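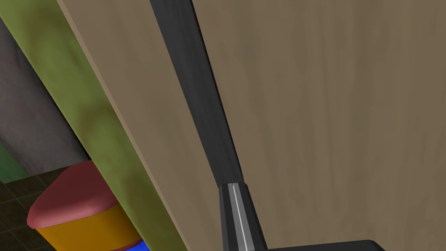 Mukard asked, when an earlier version of this handout went round, why we bother with the wrist view at all if half the time it is just a close-up of woodwork. Fair question. The wrist view is dull right up to the moment the finger meets the furniture, and then it is the only view worth having. Keep it switched on.

Week 7: Gathering demonstrations in simulation

What you are making

An episode is one attempt at one task, driven by you, from reset to stop. The recorder (Plodis) saves both wrist views, the head view, the joint positions and your commands. It does not save your good intentions. If you meant to reach for a drawer and reached for the wall, the learner will study the wall with great care.

Each pair hands in 100 episodes. Start early. The set from July had 1823 in it when we began cleaning, and a depressing number were people finding out which way was left.

Before you press record

Reset the room and read the task line out loud to your partner. Check that both grippers respond. Look at the head view and decide which arm you are going to use – changing your mind halfway teaches the learner to dither. 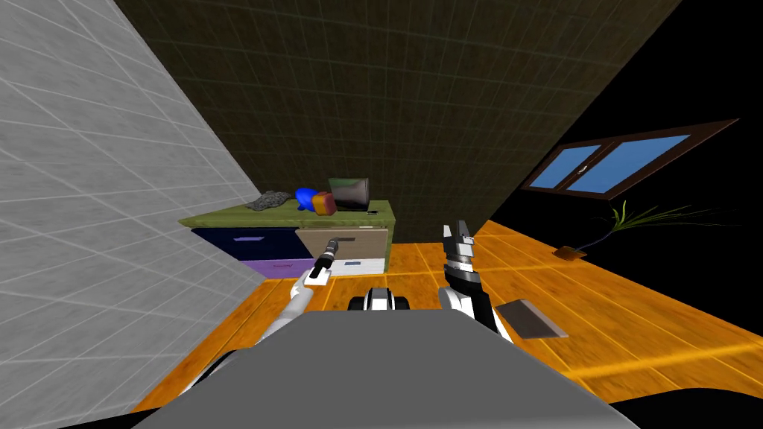

Fig. 2. Head view, strongly tilted. Left gripper by the drawers, right gripper open and empty.

A tilted head view is a perfectly legal starting point. Do not spend the first part of every episode levelling it, or you will have built a very fine dataset about levelling. Black areas are places where the room has no geometry. There is nothing to fetch from them.

While recording

Move at a steady pace. Pauses are copied as faithfully as movements, so have your think before you start. If you miss a handle, back off a little and try again in the same episode; recoveries are useful and we never have enough of them. If you knock something off the cabinet, stop and mark the episode F.

Keep the idle arm still. It need not be tucked away neatly, but it should not wave.

Labels

S – task done as written
R – done, with a recovery
F – failed, or you did a different task rather well

Please do not delete the F episodes. Catacutan uses them for the failure detector in part 2, and a folder with no failures in it convinces no one.

Upload to the Bostby share, one folder per pair, task line in the notes file.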